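The White Plate

Danica Kollár had only one white plate left from the service of her mother, and on Monday it was her turn to lay the table for Mr Mendonça.

He was coming at four to look at the room. The advertisement had said: room to let, quiet house, breakfast possible. Danica had paid 25 for it to stand in the Medine paper, and only one person had written back. His letter was short and polite. He said he worked nights at Bramitz, he did not smoke, and he would like to know if the breakfast could be eaten in the afternoon.

She had laughed at this, alone in the kitchen, and then she had thought about it the whole weekend.

Now it was a little after three. She wiped the grey table again and put the plate down on it, first close to the wall, then nearer to the chair. The lamp made a long bright line on the glaze. When she was a child she believed this line was painted there, and she had tried to scratch it off with a spoon.
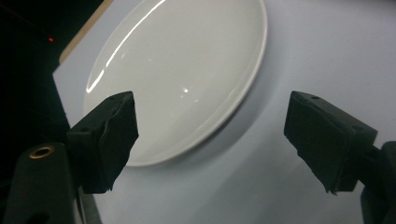

The plate on the table, before he came.

What does one put on a plate for a man who eats breakfast at four? Her neighbour Sunita Mittal had said eggs. Her brother-in-law Desmond, on the telephone, had said nothing, give him nothing, he is coming to see a room and not to be fed. But Desmond had never let a room in his life. He had also told her to ask for 2,000 in advance, and she was ashamed even to write this number on the paper.

She cut bread and left it on the board. She boiled two eggs and was afraid they were too hard. Then she heard the gate.

Everaldo Mendonça was older than his handwriting. He took off his shoes without being asked and stood in his socks in the corridor, holding his hat in front of him with both hands.

"I am early," he said. "I can walk once more to the corner."

"No, please. The room is upstairs."

He looked at the room for less than a minute. He pressed the mattress with his palm, he opened the window and closed it, and he asked where the sun was in the morning. She told him it was on the other side of the house. He nodded, and she understood that for him this was the best thing about it.

In the kitchen he sat down where she showed him. She was going to bring the eggs, but he was looking at the plate, and he bent his head to one side.

"There is a small mark," he said. "Here, near the border. Red."
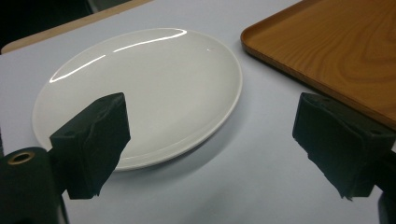
Danica came and looked over his shoulder. She had washed this plate with hot water and dried it with the good cloth, and still the mark was there, no bigger than a crumb.

"I will bring you another one," she said, but there was no other one, only the blue ones with the broken edges, and her face became warm.

"No, no. I did not say it for this." He put his finger beside the mark, without touching it. "My aunt painted flowers on plates. She worked for a man called Dwivedi, he paid her by the dozen. In our house everything had a little red on it. The door, the soap, the cat. When I see a white plate I always look for it."

He seemed to be sorry that he had spoken so much. He moved his hand back to his knee.

She brought the eggs and the bread, and salt in a saucer. He ate slowly, and he kept the pieces of shell together on one side, far from the red mark. The eggs were too hard. He ate them both.

"What do you ask for the room?" he said, when he had finished.

She had the paper in the pocket of her apron. She did not take it out.

"Fifty a week," she said. "With the breakfast."

"At four?"

"At four."

He stood up and carried the plate to the sink. She wanted to tell him that the guests in this house did not wash up, but he was already looking for the tap, and so she took the cloth and waited beside him.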